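Workshop Tips: Looking After Your Prints, Frames and Backdrops

Tips gathered by Nevzat Bayram, Ganside Camera Room

I love a print on a wall. I love it more than any screen, and half the fun for me is the fiddly bench work that comes after the shutter has clicked: trimming, mounting, framing, hanging. These are the tips I use every week at home, on an ordinary table with ordinary tools. Send me yours too, the page keeps growing!

Cutting mats

Change the blade before you think you need to. I put in a new one for every 3 mats and my corners have been clean ever since. Always cut on a scrap of the same board, never straight on the self-healing mat (that's how you get those furry bevels). Start the cut a hair past your pencil line and finish a hair past the other one. If a corner hangs on, slip a loose razor blade in from the front and nick it free. Don't pull it!

Fingerprints on the glass

Wash your hands, dry them well, then put on cotton gloves. I buy the cheap ones by the bundle and run them through the washing machine in an old sock. Spray the cleaner on the cloth, never on the glass, or it creeps under the edge of the frame and leaves a brown tide mark on the mat a month later. Coffee filters make wonderful lint-free wipes, by the way. Try them and you'll never go back to paper towels.

Dust under the glass

The bane of my life. Work in the bathroom after a hot shower has run, with the door shut, once the steam has cleared and the surfaces are dry. The damp air pulls the dust down and you get a good half hour. Close the frame up loosely, look at it sideways under a lamp, and only then tape the back. I use brown paper tape from Fillard, and I still manage to seal in one hair per frame.

Flattening a curled print

Roll it the other way around a wide mailing tube, with clean tissue on the picture side, and leave it for an hour. Then put it between two sheets of blotting paper under some heavy books overnight. Go easy on glossy paper, it cracks if you rush it.

Backdrops at home

Paper rolls should be stored standing up. Mine lay across two hooks for a whole winter and sagged in the middle like an old mattress, and that ripple showed up in every portrait until spring. For cloth backdrops, forget the iron: hang them the night before, clip the bottom to a broom handle, and mist them lightly with water. By morning most of the creases have dropped out.

For small still life work I'm a big fan of plain colored boards. They wipe clean, they don't crease and you can swap one for another in seconds. Two heavy bookends will hold one up, or a pair of spring clamps along the bottom edge. Matte is much kinder than shiny, especially next to a window. Keep them upright in a closet with a pillowcase over each one.

Hanging a row

Lay the whole row on the floor first and live with it for an evening. Cut newspaper to the size of each frame, mark the nail spot right on the paper, tape the sheets up and hammer straight through. Then tear the paper away. Little felt dots on the lower corners stop the frames from tilting every time a door slams (our front door is a beast).

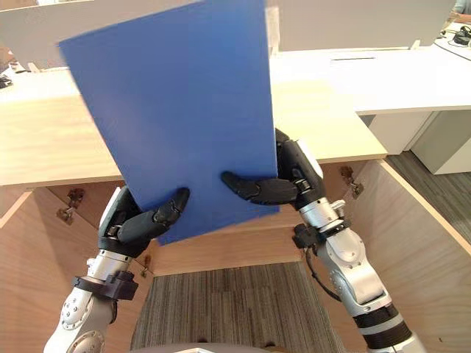

Bülent Kaplan wrote in to say that he has given up on felt dots and uses small blobs of poster putty, which come off painted walls more easily, and that his steamy bathroom trick works just as well with a kettle in the laundry room.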